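About us

Stikthorpe is a small workshop for the care and repair of everyday clothes. We wash, mend, press and fold, and we do it for people who want to wear the same shirt for many years. We are located in Drardale, on the ground floor of the old Lappalainen building, with the entrance from the yard side.

The workshop was started in March by Aarne Tuominen and Zineb Benkirane. Aarne had worked a long time in a hotel laundry and Zineb was sewing work clothes at Vastton. In the beginning we had one ironing table and one sewing machine, and customers came mostly from the same street. Today we have 218 regular customers. Babar Talpur joined us for the mending, and Eino Aaltonen takes care of the reception and the shelves.

What we do

Most of our work is with shirts, overshirts and light jackets. Every garment is first held up by the shoulders and looked over, from the collar to the hem. We look at the buttons, the placket, the seams under the arms and the inside labels. Missing buttons are replaced from our own drawers, where we keep 158 kinds, sorted by size and after that by color. If we do not have the same button, we ask you before we sew another one.

Dark clothes have their own day. We turn them inside out, close the buttons and wash them in cool water. Soft fabrics with a little fuzz on the surface are not pressed with the iron directly, we use a damp cloth between. After this they hang freely until the next morning.
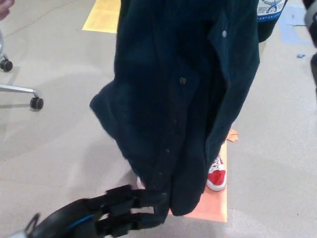 Aatos Pitkänen wrote to us that he had always folded his shirts with the buttons open, and that the collars never stayed flat in the drawer. Now he closes the top button and the third one, as Zineb showed him, and he asked if the same is good for flannel. Yes, it is the same for flannel, only the fold should be a little wider so that the thick fabric does not make a hard line over the chest.

We often receive this type of question, and we are glad to answer at the counter or by letter. We also read the old labels with customers. The word "Sanforized", for example, means that the cloth was treated against shrinking before it was sewn. It is good to know, but we still recommend cool water for a dark shirt.

Folding evenings

Two times in a month we keep the workshop open in the evening and teach folding and simple mending. There is place for 10 persons at the long table. Please bring one shirt with buttons and one garment which you find difficult. Thread and needles are included.

How to bring your clothes

You can leave your clothes at the reception in any bag. Please empty the pockets and tell us about stains, also the old ones. Eino writes a paper ticket for each garment, and you get the other half of it. Normal mending is ready in one week. Larger repairs, such as a new lining, need more time and we agree on it separately.

Clothes which are not collected are kept for six months on the upper shelf.

Page updated 11/9/25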